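Fruit in guest rooms: setting out, sorting, clearing
Speaker notes, Avarville housekeeping session, 2004-11-09

Slide 1. Scope: mixed fruit, laid out before it goes into the room. Kitchen procedure is covered by the Javodden sheet. Skip it if time is short.

Slide 2. Leave up while people find their seats.

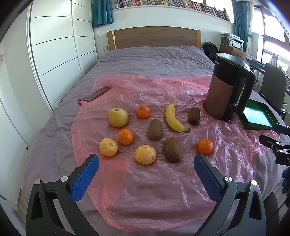
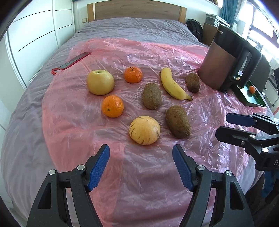
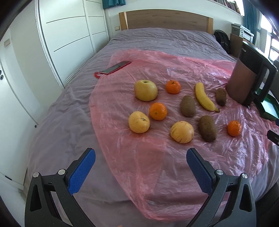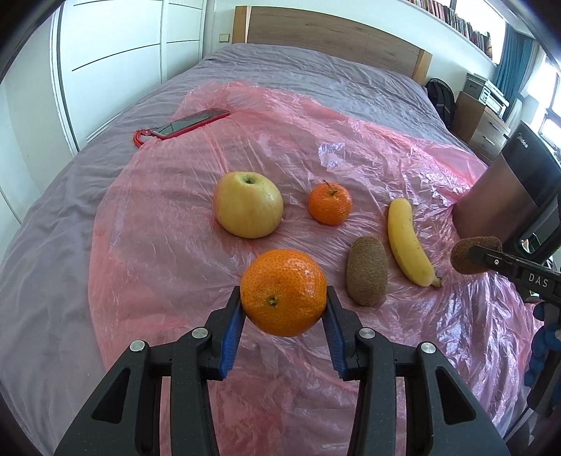

Mandarin, apple, kiwi and banana on pink plastic over the bed.

Slide 3. Surface. Thin plastic sheeting creases and round fruit rolls into the folds. Smooth the middle first, then the sides. Textiles under the sheet stay on the bed. Fruit with a split skin never goes on the sheet – bin it at the door.

Slide 4. Sorting. Work by skin, then by ripeness.
Firm skin: apples, citrus. Can be stacked two deep.
Soft under the skin: kiwis. Single layer. Press near the stem end with the thumb, lightly.
Bananas: separate, on top, never under citrus. They ripen everything near them, and apples do the same.

Slide 5. Storage. Fankhauser wing store is held at 14 degrees, Ultov at 13. Bananas go to either. Kiwis that are still hard can wait there too. Rotate by delivery date, oldest out first.

Slide 6. Electrical items. Kettle unplugged and empty before it is moved off its usual shelf. Phones and cords away from cut fruit. Ask for questions on this one, it came up in February.

Slide 7. Quantities. 179 rooms on the current list. Allow 20 minutes per floor for checking only – replacing is logged separately. Log sheet is on the back of the handout.

Slide 8. Clearing. Fruit off first, then fold the sheet inward from all four corners. Wipe both sides. Do not reuse if torn.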